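Gallery: Small Baskets, Big Promises

Every March the decluttering people come round again, and every March Ernley puts little plastic baskets on sale. The pitch is the same each year. Buy enough of them, give each colour a job, and the junk drawer will more or less sort itself. I have bought into this before (the Nadum stacking trays, still in the garage, still full of batteries I can't vouch for) so I came to the baskets with my arms folded.

The theory, as set out in the Brisanton tidy-home booklet, is that colour does the remembering for you. Blue for mail and paper, red for anything urgent, yellow for the odds and ends. It sounds sensible until you live with someone who is colour-blind, or someone who simply doesn't care, and I have lived with both. The booklet runs to 76 pages. I counted four ideas in it.

One blue, one red and three yellow, out on the wooden tabletop with the lamp at the far corner.
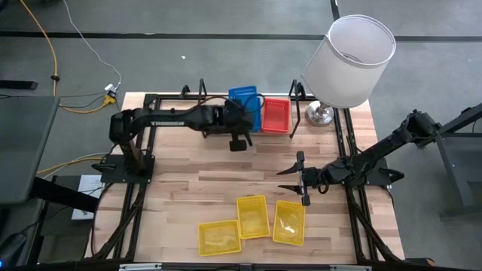
Stojanovska wrote in to say the colours are beside the point and that what matters is having fewer baskets than you think you need. Five is already pushing it for one table, in that view, and anything left over after they're full should go in the bin or to the op shop. Labels were dismissed as well, on the grounds that people read them for a week.

I'm half persuaded. Fewer baskets, yes. But "whatever doesn't fit, goes" is the sort of rule that works well right up to the day you need the spare key to the shed.

My other grumble is with the holes. Perforated sides are sold as a feature, so you can see what's inside. In my experience they let you see that something is inside, and let the paper clips out. Rubber bands, pens and tape are fine. Drawing pins are a menace. Dust gets in too, and cleaning the grime out of a row of little slots on a Monday night is no one's favourite colour of anything.

In their favour, they are light, they rinse under the tap, and they cost less than the bamboo ones that everybody photographs and then puts away. If you already own a few, use them. I wouldn't drive across town for the sale.

Gallery viewed 2,475 times. Comments close after 17 days.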